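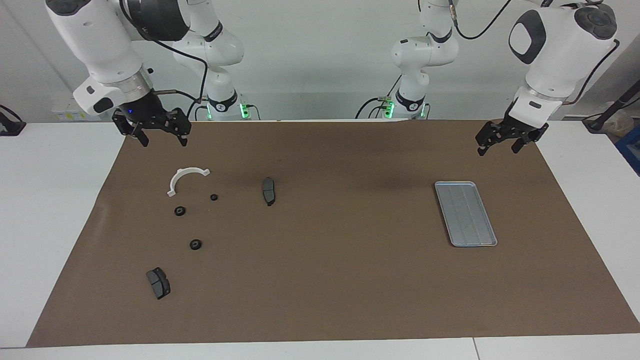

Khurram Usmani reckons I'm being unfair, and that a robot which stops when it's confused is a robot doing its job. He left that under my last post and a couple of you agreed with him. Fine. My trouble is with the other kind, the one that's confused and carries on.

Print this post | E-mail to a friend

Home | Archive | Shop notes | Contact

The Curkau cell is supposed to put brake pads in a metal tray. Two arms, two black grippers, green lights at the base of each. On Monday the left arm closed on a pad, lost it halfway over the mat, and went on to the tray to set down nothing at all. Then it logged a good place. The right arm trusted the log and started its next move.

Nothing got hurt except my opinion of the software. But I went back through the log, and out of 883 cycles marked complete, 30 had a gripper reading that said the fingers had shut all the way. Fully shut means no pad. The number was sitting right there in the file and the program never looked at it.

Zosell, who sold us the package, say the grip check is "available in the settings." It ships switched off. I asked why and got a PDF about cycle time. Their brochure talks about almost 1000 cycles between faults, and I can see how you'd get there if a dropped part doesn't count as one.

What bothers me more is the second arm. It moves into shared space on the word of the first. If the pad had landed on edge under the other gripper, I don't believe anything would have stopped it until the force limit did, and the force limit was set by the same people.

So the check is on now, and each cycle takes 4 seconds longer. I've also put in a hold so the right arm waits for a real grip reading. Ask me in November whether I trust it.

Comments

Bodine: We had the same thing with washers. Fully shut and one thin washer read the same on ours, so watch that.

Tzanetos: Did Zosell ever offer to come out and look?

Author: They offered a call.

Khurram Usmani: I still say the force limit would have caught it.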